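机器没有停

最近几个星期我在写一份故障记录。写完以后觉得,正式的记录里放不下的东西还有不少,所以在这里再写一遍。中文不是我的母语,有些句子可能不太自然,请大家原谅。

我们的工作是让机械臂在木板上推积木。操作的人给一句话,比如“把红色的圆柱推到黄色的旁边”,机械臂就用末端的那根杆子慢慢推过去。听起来像小孩的游戏,但是程序要做对并不容易。控制软件的内部名字叫 Wallum,上面还有一层监督程序,叫 Donnelly,它的任务只有一个:发现受力不正常的时候,让机械臂停下来。

出问题的那天,Donnelly 没有让它停下来。

当时在场的是 Si-woo Tak 和我。任务是把一块积木推到木板的角落。杆子的高度比平时低了 2 毫米,我们两个人都没有注意到。推到一半,杆子的前端压住了木板。我先听到一种很低的声音,像有人在地板上拖椅子,然后看见整条手臂轻轻地抖。Si-woo 喊了一声,我按了急停按钮。从声音出现到我按下去,日志上写的是几乎 4 秒。没有人受伤,木板上多了一道浅浅的划痕。 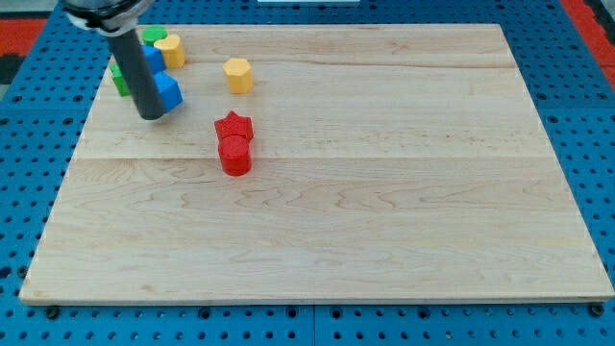 阅读时间:约 4 分钟

有人会说,划痕算什么事故呢?我开始也这样想。但是我们的组长 Vlasta Dimitrov 看了日志以后,要求当天不再开机。她问我:“如果那个地方放的是你的手呢?”我没有回答。我们换积木的时候,手确实常常伸到木板上面去,尤其是几块积木挤在一个角上的时候,用手把它们分开比用机械臂快得多。

原因找了三天。受力的数据每秒应该更新 200 次,可是那天早上重新启动以后,数据一直停在同一个数值上。Donnelly 每次去读,都能读到一个数字,而且这个数字很正常,所以它认为一切都好。它检查了数字的大小,没有检查数字是不是新的。Sabina Michalík 在旧的代码里找到了这一行,注释写着“以后再加时间检查”,日期是去年 11 月。写注释的人是我。

看到自己的名字的时候,我的脸很热。我记得那个下午,我急着去赶火车。

至于高度为什么低了 2 毫米,那是另外一个问题。前一天换过杆子,新的杆子长一点,换完以后没有重新校准。这两件事单独发生,大概都不会有什么后果。高度不对,监督程序应该会停机;数据不更新,只要杆子不碰到东西,也没有人会发现。

现在的改变是这样的。数据超过 50 毫秒没有更新,机械臂就断电,不管数值是多少。换杆子以后必须校准,没有校准的记录,程序不能启动。手要进入木板的范围,先按急停,这一条对谁都一样,包括只想“很快地拿一下”的人(我说的是我自己)。

Sabina 还做了一个测试:每天早上故意拔掉传感器的线,看机械臂停不停。第一次做的时候它没有停,因为我改的代码只装在了一台电脑上。第二次停了。

划痕还在木板上,Vlasta 不同意换新的。下个星期要查另外一件事,急停以后手臂会往下沉一点点,我还不知道这算不算正常。如果有读者做过类似的系统,请给我留言。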